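Lenutbridge Household Chores Trial
Progress report to the Jasmont fund, March

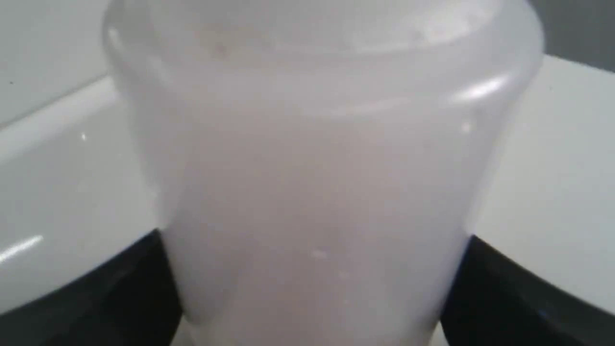 Gripper holding a frosted plastic container, wrist view.

Work this period was on picking up and putting away containers in the bathroom and laundry. We ran 200 attempts and 63 failed, mostly on cloudy or see-through plastic against white surfaces. Changing the lighting helped a little. Metal and dark-coloured items gave us few problems.

The arm is still slow. A single item can take up to 26 seconds, and a person has to stay within reach of the stop button. We would not call it ready for home use.

Spending is on budget. The replacement finger pads from Seker came late and put us 2 weeks behind. Next period we move to the shop-floor shelving tasks at the Khương site.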